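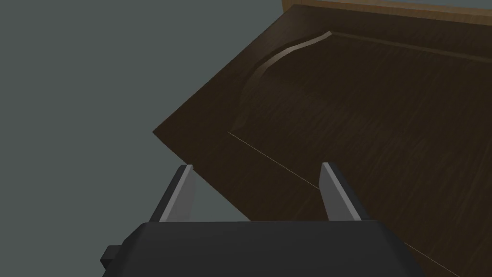
Wrist view in the simulator, gripper at the dark cabinet door.

Reswood planning and perception group - April meeting minutes
Posted by Ritva Kemppainen, April

Present: Ottavio Benedetti (chair), Cinzia Fontana, Benjie Buenaventura, Lucrezia Lombardi, Ritva Kemppainen (minutes). Started at 2:10 pm. Minutes from March accepted with one fix: the Borkon branch was merged, not dropped.

1. Cabinet doors

Cinzia went first and had a lot of good news. The new approach planner now picks its pre-grasp pose from the door edge and not from the center of the panel, and the difference is huge! On the March build the arm kept lining up with the arched molding because the edge detector loved that curve. She ran 2000 door episodes overnight with the new edge scorer and the molding came up as the top candidate in only 19 of them. Everybody was very happy with that.

Still open: thin pale lines on dark wood. Benjie asked if the scorer treats a line like that as a real edge or as texture. Cinzia says it depends on the angle, and she would like depth to break the tie. Ottavio is fine with adding depth as long as the planner still answers inside 300 ms. Lucrezia reminded us that depth from the wrist gets poor very close to the panel, so the last stretch may have to run on the pose we already have.

2. Bedroom scene and tilted views

Benjie showed the wide view from the bedroom run. We spent longer on this than planned, but it was a great discussion. With the wrist rolled this far the segmenter has a tough time telling floor from wall, and the gray-green surface next to the pale one is a good test for it.

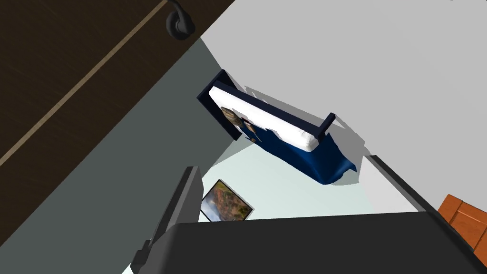 Bedroom run, wrist rolled, gripper open. Bed at center, framed picture below it.

Lucrezia's idea, which we all liked: feed the wrist roll straight into the segmenter and level the view first, then label it. She has a rough version in Clusine already and says it is under a page of code. Benjie wants to be sure the leveling doesn't throw away the corners, where we often get only a slice of a piece of furniture.

Small objects came up too. The brown and tan thing on the mattress has a mottled, striped look and the labeler keeps changing its mind about it. Ottavio suggested we let the labeler say "small object, unknown" and move on. Agreed. The planner only needs to know something is there so it can keep the fingers clear.

The framed picture is a fun one - there is a landscape in it, and the segmenter wants to find sky and ground inside the border. Cinzia thinks a flat-surface check would take care of it. Ritva to open a ticket.

3. Replay tool

Sartori now scrubs both ways and shows planner targets on top of the wrist view. Lucrezia rewrote the loader and it opens a full run before you can reach for your coffee. Really nice work. Requests: a key to jump to the next replan, and finger width printed in the corner.

4. Actions

Cinzia - depth tie-break behind a flag, timing numbers to Ottavio
Lucrezia - push the leveling step to Clusine
Benjie - corner test on tilted views, 2000 episodes
Ritva - ticket for the flat-surface check

Closed at 3:25 pm. Next meeting in May, same room.

3 comments

Benjie Buenaventura: One correction, the corner test needs the new seeds first. I'll start it as soon as they are in.

Lucrezia Lombardi: Leveling step is pushed! Please try it with big roll angles, that's where I trust it least.

Cinzia Fontana: Tried it on the bedroom run and the floor mask is so much cleaner. Wall still bleeds a bit near the bed, will send you the replay.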